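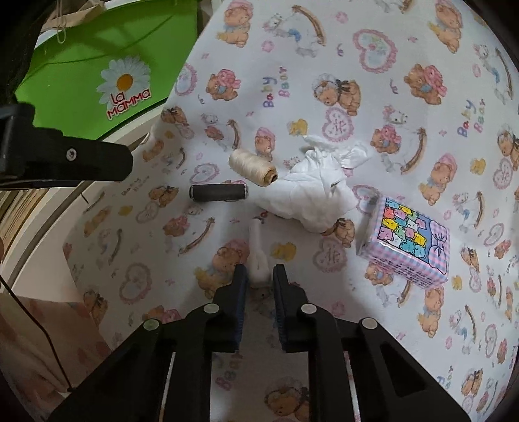 I've now written the equipment budget for our handheld gripper work in Rulton twice, and the second version looks so different from the first that I figured I'd put the whole method down while I still remember it. The first time I started with a catalog. Please don't do that! Start with the stuff you're going to pick up, and put it on a table, all of it, messy. A black spool of thread lying on its side, a cream one at an angle, a little checked box with a shiny surface, a crumpled white bundle of what looks like cloth: those want different things from the same pair of jaws, and your money goes wherever the hardest one sends it. For us that meant pads. Ribbed ones like the dark blue pair up there are a line of their own in my budget now, and they used to be hidden inside "misc."

What you need before you start

A spreadsheet, a tape measure, a box of your real objects, and an hour with whoever is going to hold the tool all day. In my case that's Kobe Vermeulen, who has opinions about wrist angle and is usually right.

Step 1: Sort the objects by what they ask for

I use plain columns: hard and round, boxy, soft, tiny. Put every object in one. If something fits two, put it in the more annoying one. Next to each, write the widest side you'd ever grab it by. That gives you your minimum jaw opening, and it knocks a surprising amount of hardware off your list right away (it took out the gripper I'd already fallen in love with, sigh).

Tiny things deserve a note of their own. Jaws that meet nicely at the tips cost more than jaws that sort of meet, and if you only have one tiny object on your list you may want to drop the object and keep the cash.

Step 2: Decide how many tools you really need

My rule is one tool per person working at the same time, plus a spare. We have two people collecting in the busy stretch, and I still ended up asking for four tools, because two were going to live at a second site and I did not want to be driving them back and forth. If you're all in one room, don't copy my number.

Step 3: Price the whole tool, with everything hanging off it

The quote you get is for the gripper. Then come:

Camera and mount
Cables (buy longer than you think)
Pads, fitted and spare
Spare pins and screws for the joints
A hard case
Shipping, both directions if there's a repair plan

Our quote from Rivness was $400 per tool for the body and linkages, which I happily multiplied and sent upstairs. Lucienne Pruvost sent it straight back with the words "and the rest?" Fair. The rest came to roughly $200 per tool once I'd added the camera mount, the cable and the case. We already owned the cameras. If you don't, that line is going to be the one that hurts, so get a firm price on it before anything else.

Step 4: Give the wearing parts their own line

Pads wear. Joints loosen. Cables get pulled, stepped on and shut in drawers. I buy the pads from a small shop called Declercq that cuts them to our drawing, and I order them along with the tools so they share a shipment. Ask any supplier these things before you commit:

Can I buy the pads separately, or only as a full jaw?
Are the left and right sides the same part?
What size are the screws, and can I get them at a hardware store?
Will you still sell this version next year?

That last one feels rude to ask. Ask it anyway. Our older set came from a maker who changed the jaw shape in March and stopped stocking ours, and I had to write off perfectly decent tools over a bit of rubber.

Step 5: Budget for the table too

I forgot this completely the first time around. You need surfaces, and you need several that look different from each other if your tool has a camera on it. Patterned sheets, fabric, wrapping paper, a plain tabletop, all good. A busy nursery print with bears and rocking horses all over it is a much harder background for a vision system than bare white, and a sheet like that costs next to nothing. Same with objects: raid the sewing box and the kitchen drawer first, then go shopping for whatever is missing from your Step 1 columns.

Do put in some real money for lighting. I'd take one good lamp over a third fancy object set any day.

Step 6: Put in the time

Time is equipment money wearing a different hat, at least to the person signing. I list setup, calibration, training for each person, and the afternoon you will lose to file transfers. We use Drinditz to keep track of sessions and storage, and I put its subscription in the same sheet as the hardware so there's one total to approve. When I kept them apart, the software line got bounced to next quarter and we had lovely new grippers with no place to put the recordings.

Step 7: Order one first

Buy a single tool. Use it on your nastiest objects for a couple of weeks, and have the person with the smallest hands and the person with the largest hands both try it. Then place the rest of the order. Yes, you might lose a volume discount. I asked Rivness to hold the price while we tested and they said yes by email (keep that email!).

Kobe used our test tool in long stretches and came back with a list: cable exits on the wrong side for lefties, the case foam is cut too tight, pads are great on thread spools and so-so on soft cloth. We changed the cable and the foam before the main order and left the pads alone for now.

Step 8: Write the one-page version

The spreadsheet is for you. The page is for Lucienne, or your Lucienne. Mine has the total at the top, then tools, wearing parts, surfaces and objects, software, and time, with a sentence under each. At the bottom I put what gets cut first if the total has to come down. For us it's the second site's spare case, then the extra lamp. The spare pads stay in.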